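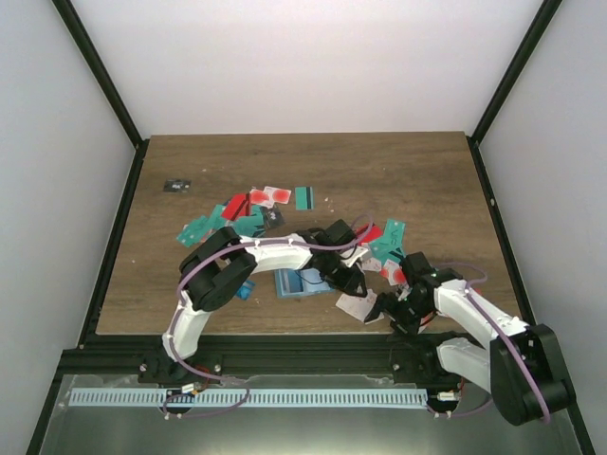
The Salt Road to Sustholm by Bhavana Gowda
My rating: 4 of 5 stars

I picked this one up in August because my sister-in-law wouldn't stop talking about it, and then it sat on my nightstand for weeks because, well, it's 500 pages and I was scared of it. Silly me! Once I got going I was up past midnight more than once.

The story opens in 1734, when young Rai leaves the fishing village of Gollalel with seven mules and a debt that isn't even his. He's headed for Sustholm, where his uncle is supposed to be a rich man, and if you've read any historical novels at all you can guess how that goes. Gowda takes her time getting him there (chapter 10 is one very long river crossing, and I loved it, though my husband gave up right in the middle) and she is wonderful on food, weather and sore feet.

What I didn't love so much was the widow. She is lively and funny when we first meet her at the inn, and then she disappears for half the book and comes back mostly to cry. I kept hoping for more of her. The ending felt a little hurried too - two weddings and a fire in one chapter is a lot, even for me.

Still, I'd hand it to anyone who enjoyed Chantal Sandhu's Griruvley books and wants something slower and a bit sadder. The map in the front is tiny, so get the hardcover if you can. I borrowed mine from the library and have already put in for her first one.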